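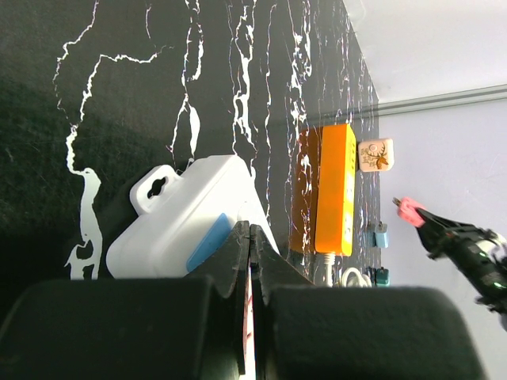 The two-arm bench at the Plendport shared workshop is running, and this is the happiest report I've gotten to send you. Last time I had one arm that moved and one that mostly sulked. Now both answer to their controllers, both grippers close evenly, and I've moved on to the job I wrote about in the application: handling plugs and power strips, the kind of fiddly household thing that trips up a hobby robot. I started mixing in other objects in July, so on some runs the orange power strip and the teal adapters share the black marble surface with a white plastic box that has a keyhole hanging tab. The box is great practice. Its rounded corners give the fingers very little to hold on to, and a grip that's a hair too high just slides off.

What the money went to this period: replacement finger pads, a second wrist camera, aluminum profile for the enclosure, and a small box of spare connectors from Clendico. Kocabaş cut the mounting plates and got the hole spacing right the first time, which saved me a lot of filing. I have almost $100 left in the parts line and would like to carry it over.

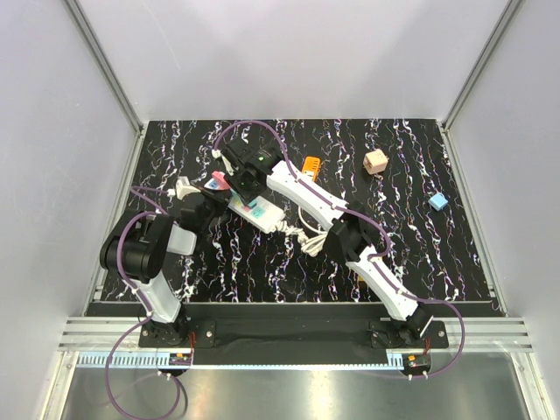 Flokstead Small Builds Fund – Progress Report No. 12

Cables ate most of my bench time. With both arms reaching for the same strip, one crossing most of the mat and the other staying over on the left, the old wiring used to snag. I rerouted everything in purple cable, left a tall arch over the right wrist, and tied it to the links with small white ties. I'm really pleased with how it follows the arms now. The loops down by the bases are still bigger than I'd like, and I'll shorten them once I'm sure nothing pulls tight at full reach.

The walls went up in the same stretch of work. They're plain and pale on purpose, because the shop behind them was full of moving people and the cameras picked up all of it. The back wall already has a scratch. It stays.

Since the last report I've logged 237 practice runs and put in 41 hours on the bench, not counting evenings spent reading forum posts about gear backlash (there were many).

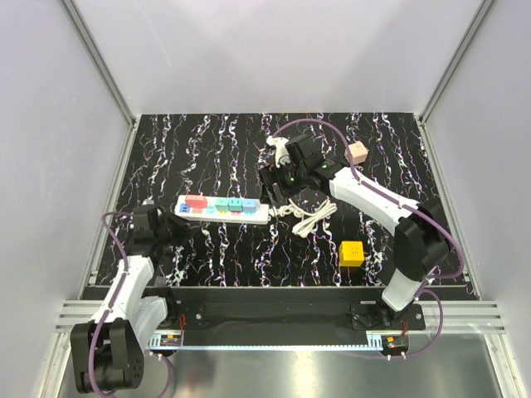 What works and what doesn't

Picking up a block-shaped plug from the open mat is solid. The bright ones, like the yellow-orange cube, are easiest to find on the veined black. Pale pink is fine too, unless a cable passes in front of it.

Putting a plug into a chosen socket is slower. The first plug in an empty part of the strip goes well. Adding one right up against its neighbor is hard, as the fingers need room on both sides and there isn't any. I've been trying an approach from the end of the row, with the other arm steadying the strip, and it looks promising.

The power cord is the part I underestimated. Bundled up, it's springy, and it tugs the strip out of line. 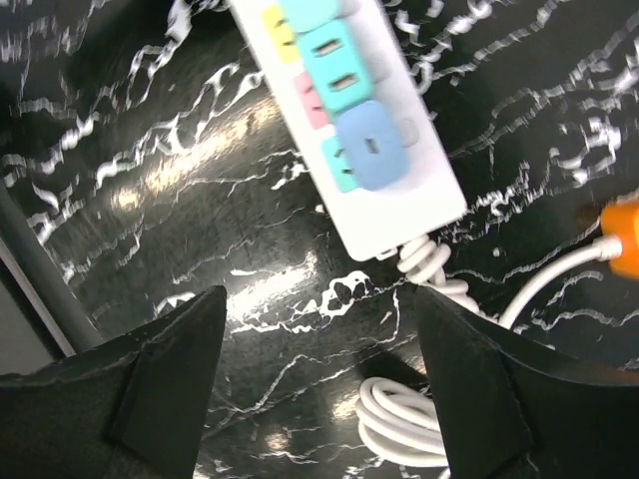
Plugs side by side on the strip, seen from between the gripper fingers.

Glare is the other open problem. The surface is glossy, and the wrist cameras see bright streaks that move whenever the arm does. I'm going to try a diffuser over the lights first and a matte mat second. I'd be a little sad to lose the marble.

Next period

Narrower fingertips, printed in two widths. Diffuser up. Shorter cable loops at both bases. A set of runs with the cord laid out straight, to compare against the bundled ones. I'd also love to open the bench to other Plendport members for an evening, and I'll send the plan for that with the next budget sheet.

Submitted 2020-08-20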